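Drumum — Kleine Dinge für den Tisch
Bildergalerie zur Zusammenstellung »Schublade und Becher«

Seit November führen wir bei Drumum eine Reihe von Zusammenstellungen aus kleinen Gegenständen für Schreibtisch, Basteltisch und Kinderzimmer. Die Teile kommen aus verschiedenen Quellen. Manches ist Restware aus dem Lager Gromard, anderes stammt aus Haushaltsauflösungen, und die Holzsachen beziehen wir zum größten Teil von der Werkstatt Makowska. Im Katalog stehen zurzeit 528 Einzelteile. Etwa die Hälfte davon ist Kunststoff, der Rest verteilt sich auf Holz, Blech und Keramik.

Auf dieser Seite geht es um eine Zusammenstellung in Hellblau, Rosa und hellem Holz. Sie trägt im Katalog die Nummer 90. Die Farben haben wir nach dem Bestand gewählt: Rosa und Hellblau waren im letzten Jahr reichlich vorhanden, Gelb fast gar nicht. Wer die Reihe schon kennt, findet die Zusammenstellungen in Grün und Weiß weiterhin in der älteren Galerie.

Ein Wort zur Anordnung. Wir stellen die Teile immer in einer Reihe auf, damit man Höhen und Umrisse vergleichen kann. Der dunkle Untergrund hat sich bei hellen Sachen bewährt, auf Weiß geht vor allem das Holz leicht unter. Schubladen zeigen wir offen. Ein geschlossenes Kästchen sagt wenig darüber, was hineinpasst.

Die Reihe mit Tablett

Links die hellblaue runde Schale mit zwei kleinen Griffen, daneben das Holzschränkchen mit ausgezogener Schublade, deren Front rötlich-rosa ist. Es folgen der rosa Becher und das rechteckige Tablett mit abgerundeten Ecken. Vor der Schublade liegt eine weiße Platte mit zwei kleinen dunklen Klötzen.

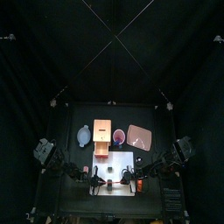
Schale, Kästchen, Becher

Die hellblaue Form führen wir im Katalog als »Schale mit Henkeln«, obwohl viele Besucher sie als Topf bezeichnen. Beides ist uns recht. In der Suche führen beide Wörter zum selben Eintrag. Für den Herd ist sie nicht vorgesehen. Auf dem Basteltisch nimmt sie Knöpfe, Perlen oder Papierschnipsel auf, und an den Henkeln lässt sie sich mit zwei Händen tragen, ohne dass man in den Inhalt greift.

Das Kästchen ist das Teil, nach dem am häufigsten gefragt wird. Das Holz ist hell, die Schublade läuft nach vorn heraus. Büroklammern, Radiergummis und Briefmarken sind der übliche Inhalt. Wer es für Stifte benutzen möchte, sollte vorher die Länge prüfen, neue Bleistifte sind in der Regel zu lang. Im Laden in Zustden steht ein Muster, an dem man das ausprobieren kann.

Der Becher ist aus rosa Kunststoff. Er steht bei uns meistens neben dem Kästchen, weil sich die beiden im Gebrauch ergänzen: flache Sachen in die Schublade, längere in den Becher. Auf dem folgenden Bild steckt etwas Kleines, Blaues darin, das ein Stück über den Rand hinausschaut.

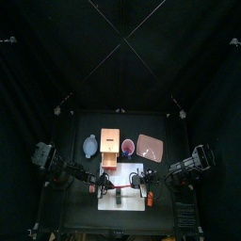 Beim Einräumen zu Hause ist die Reihenfolge natürlich frei. Linkshänder stellen den Becher oft nach links und die Schale nach rechts. Wichtig ist nur, dass vor dem Kästchen genug Platz bleibt. Die Schublade braucht Raum nach vorn, und auf schmalen Regalbrettern steht sie im offenen Zustand über. Auf einem Tisch ist das kein Problem, auf einem Wandbrett über dem Bett schon eher.

Zum Tablett noch eine Bemerkung. Es wird einzeln abgegeben, auch ohne die übrigen Teile. Einige Kunden legen es unter Schale und Becher, andere benutzen es als Ablage für Post und Schlüssel. Kratzer sieht man auf glatten Flächen schneller als auf rauen — wer das vermeiden will, legt ein Stück Filz oder Papier ein.

Pflege

Die Kunststoffteile mit lauwarmem Wasser und einem weichen Tuch abwischen. Scheuermilch macht die Oberfläche stumpf. Das Holz nur trocken oder nebelfeucht reinigen und nicht in die Sonne stellen, helle Hölzer dunkeln nach. Klemmt die Schublade, hilft etwas Kerzenwachs an den Laufkanten. Bitte kein Speiseöl verwenden, es zieht ein und wird klebrig.

Lieferung und Abholung

Die Zusammenstellung wird in einem Karton verschickt, das Kästchen mit eingeschobener Schublade und einem Papierstreifen gesichert. Den Streifen vor dem ersten Öffnen abziehen. Bei Abholung in Zustden packen wir die Teile auf Wunsch einzeln ein. Der Abholraum ist vormittags ab neun Uhr geöffnet, im November zusätzlich am späten Nachmittag.

Von der Werkstatt Makowska kommen im Jahr 100 Kästchen. Mehr ist nicht geplant, und bei den Holzteilen kann es deshalb zu Wartezeiten kommen. Bei Bechern und Schalen ist der Vorrat größer, im Lager Gromard liegen davon 2.000 Stück in verschiedenen Farben. Abweichungen im Farbton zwischen den Lieferungen kommen vor, besonders bei Rosa. Wer mehrere Becher im gleichen Ton braucht, etwa für eine Kindergruppe, bestellt sie am besten zusammen und schreibt es ins Bemerkungsfeld.

Ersatzschubladen gibt es nicht einzeln. Beschädigte Kästchen nehmen wir zurück und geben sie an die Werkstatt weiter, dort wird geleimt, was sich leimen lässt. Die reparierten Stücke stehen später unter »Zweite Runde« im Katalog, zum halben Preis und mit einem Vermerk, was daran gemacht wurde.

Weitere Galerien: Grün und Weiß — Blechdosen — Körbe und Kisten — Zweite Runde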